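Weak bands after swapping blocking buffer – anyone else?

mossyflask
Evening all. I've been running the same western for months with no bother, then on Thursday I switched from milk to the Getus blocking buffer (the milk ran out, my own fault) and my loading control has gone really faint. Same lysates, same primary, same 60 minutes of blocking at room temp. I loaded 40 micrograms a lane, so it shouldn't be short of protein.
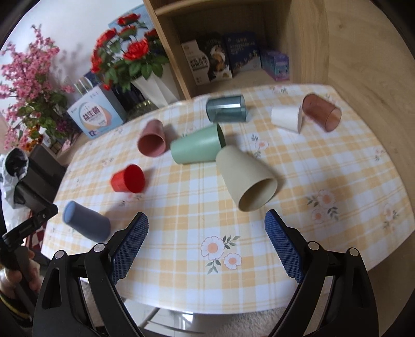
The ladder transferred fine and Ponceau looked even right across the membrane, so I don't think it's the transfer. I haven't changed the secondary either. Any ideas before I start again from scratch?

skevby_bench
Did you dilute the primary in the new buffer as well? We had that at Skevby, and going back to plain TBST with a bit of BSA for the antibody step sorted it.

mossyflask
I did, yes! Didn't even think about it. Will try TBST for the antibody and keep the new stuff for blocking only.

Trujillo573
I'd disagree with blaming the buffer. Faint control plus good Ponceau says tired antibody to me. How many times has that tube been frozen and thawed? Ours lost almost 90 per cent of its signal and we spent weeks fiddling with blocking.

skevby_bench
Could be, but it'd be a big coincidence for it to die the same day she swapped buffers.

Trujillo573
Coincidences happen all the time in my lab, sadly.

mossyflask
It's a fresh aliquot, second one out of the box, so I'm leaning towards the buffer, sorry Trujillo. 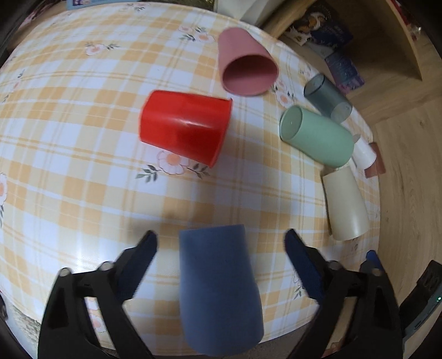
Plan for the repeat is one gel, cut the membrane in half, and do old milk against new buffer with the same antibody tube. I get my strips muddled once they're in separate trays, so each gets its own colour this time, slate blue for milk and red for the new one, same as those cups. Washes stay as they were.

jollolo
Good plan, but add a third strip with no primary, or you'll be back here asking about background.

mossyflask
Fine, three strips. Pink for that one then!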